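Oiling a Wooden Table Top

Bare or worn wood takes oil best after a light sanding with the grain. Use 120 grit first, then 180, and wipe off the dust with a dry cotton cloth. A damp cloth raises the grain — if you use one, sand again once the surface has dried.

Pour a small amount of mineral oil in the center and spread it toward the edges. Leave it 20 minutes, then wipe off everything that has not soaked in. Oil left standing turns sticky and collects lint. Small tables can be done in one pass, legs included.

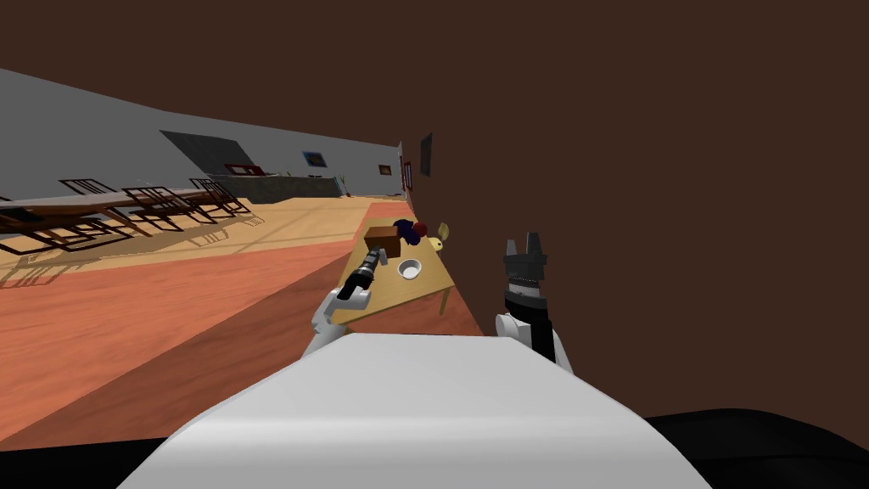

Britt-Marie Eklund writes that she warms the bottle in a pan of hot tap water before the first coat and finds that it spreads thinner. She skips the step for later coats.

Two coats are enough for a side table. A top used for food prep needs three, with a day between coats. Recoat when a drop of water no longer beads.

If you use a drying oil such as linseed in place of mineral oil, lay used rags flat outdoors until stiff. Never leave them in a pile — they can heat up and catch fire.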